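Valuing a small wetland for a grant form – what method do people use?

Posted in Water and Catchments, Jul 1, 2019
231 views

hruby_brook

Our parish-sized watershed group looks after a short stretch of the Udeck, including a marshy strip of 13 acres between the road bridge and the old mill race. We are applying for money to block two drains and plant the bank. The form has a section headed "value of benefits provided," and it wants a dollar figure per year, plus a note on how we got it.

I have a biology background and no economics at all. I can say what the marsh does. It holds back water after heavy rain, it catches silt coming off the fields, and people walk the dog there. I don't know how to turn any of that into money without making it up. Last February the lower lane stayed open when the next valley over had its road closed, and I would like to use that somehow.

Is there a standard method? Can I borrow a figure per acre from a study of another wetland? And do I add the benefits together or list them separately? We have until the end of the month and no budget for a consultant.

Bogdan Wasilewska

I have filled in this kind of form for two projects on the Mevgate side, one funded and one not. What you are describing with the per-acre figure is called benefit transfer. It is allowed on most small grant forms as long as you say that you did it and where the number came from. What reviewers dislike is a number with no source.

Pick a study site that looks like yours. A coastal salt marsh is no use for a strip beside a small river. Look at the size, the climate, how many people live downstream, and what year the dollars are from. If the study is old, adjust for inflation and write down which index you used.

For the separate benefits, I would do it this way:

Flood storage. Ask what would have to be built to hold the same water if the marsh was gone. Your county engineer may give you a cost for a detention basin of that volume. Spread it over the life of the basin to get a yearly figure. Your lane story is useful, but put it in the text and keep it out of the calculation. One winter in one valley does not prove the marsh did it.

Silt. If there is a water intake or a culvert downstream that gets dredged, find out what the dredging costs and how often it is done. Then estimate what share of the silt your strip is catching. This will be a rough share and you should say so. On our form we gave a low and a high figure.

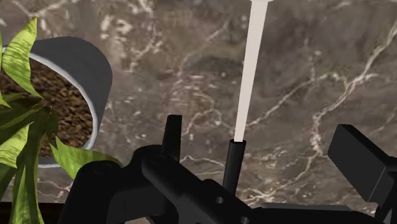

Recreation. Count visitors if you can. We sat by the gate for 3 mornings and got 106 people in total, which was enough for a simple estimate. Then use a published value per visit. Count at different times of day, and leave out anyone who is only passing through to the bus stop.

On adding up, it depends on whether they overlap. Flood storage and walking are separate, so those can be summed. Silt and "water quality" are often the same benefit under two names, and a reviewer will catch it if you count both. Our unfunded application had exactly that problem – the feedback was one line long and that was the line.

One more thing. The form probably wants the value of the change your project makes, and the marsh is already there. If blocking the drains raises storage by a fifth, then it is the extra fifth you are claiming. Read the guidance notes on this before you do any of the work above.

dokeck_angler

just put a number in, they never check. ours went through with a figure off a leaflet

millrace_jo

They do check, at least in our district. I was asked for the source of every figure, including the inflation adjustment.

I agree with most of what Bogdan wrote, but for a strip that size I would not put dollars on everything. Two benefits with figures and the rest described in words was accepted on ours. There was a table with three columns: benefit, yearly value if known, and how sure we were. For wildlife we wrote "not valued" and listed the species.

Also phone the grant officer before you start. Ours sent over a list of studies they were happy with, and it saved a week of searching. The list isn't on the website, so you do need to ask for it.

hruby_brook

Thanks. I had read the form as asking for the whole marsh, so the point about the change is a big one for us. I will call the officer and ask about the list. The drain survey should give me a volume for the extra storage, and I'll go to the county with that first.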